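**Tub chair** (also *barrel chair*, or in my gran's house just "the round one")

A tub chair is a low armchair whose back and arms are made in one continuous curve, so the sitter is wrapped on three sides. I've been keeping this page going for a few years now, mostly for my own pleasure, and people keep writing in with corrections, which I love. Please carry on!

## Name

The "tub" is a bathtub, or a washtub, or a barrel sawn down, depending on whom you ask. I lean towards the barrel, as old country chairs really were made by cutting away the front of a cask and nailing a seat inside. Annelies Lambrechts wrote to me from Traltivberg to say that the local word there means "half-bucket", and I think that's the best name of the lot.

## Shape and making

The curve is the hard bit. A straight-backed armchair can be knocked together from flat boards, but a tub needs a bent rail along the top and another lower down, with webbing or thin board stretched between. Older frames were beech, steamed and clamped. Most newer ones are cut from sheet in slices and glued up, and you can usually tell by the weight (lift one corner and see).

Some stand on legs, commonly 4 of them, and some have a skirt or a solid base that goes right down to the floor. Swivelling ones turned up later and I have mixed feelings about them — lovely in a bay window, a menace near a coffee table.

## Covering

Leather was the club choice and it wears beautifully, but velvet is what most people picture now. The pile runs one way, so a good upholsterer lays every piece with the nap brushing down. Get one panel the wrong way up and it looks like a different colour.

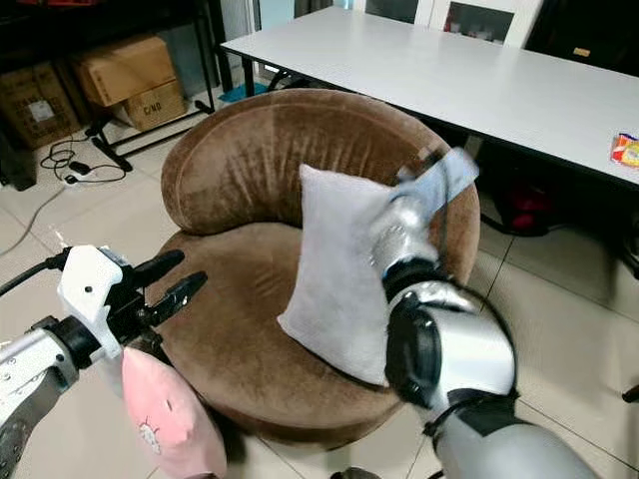 Lavanya Varghese, who ran the upholstery evening class I went to in Prultow, made us chalk arrows on the back of every single piece before she'd let us near the scissors. I grumbled at the time. I've since ruined a whole back panel by skipping it, so there we are.

Piping along the top edge hides the join between inside and outside back. It also takes all the wear from hands and elbows, and it's the first thing to go bald.

## Sitting in one

Tub chairs are upright and snug, better for reading or talking than for sprawling. The seat is often deep for its height, and shorter people (me!) tend to want a cushion behind them. Tall people complain that there's nowhere to put their head, and they're quite right.

## Collecting and prices

The Pillai sale catalogue I work from lists 277 tub chairs out of 1,533 seats of all kinds, and the plain ones went for very little. Matching pairs did far better. Jeltent, the maker I get asked about most, stamped its frames under the seat, so turn the thing over before you pay.

## Still to do

- Nursing chairs with tub backs, and whether they belong on this page
- Cane-sided versions
- A proper drawing of the bent rail — mine looked like a horseshoe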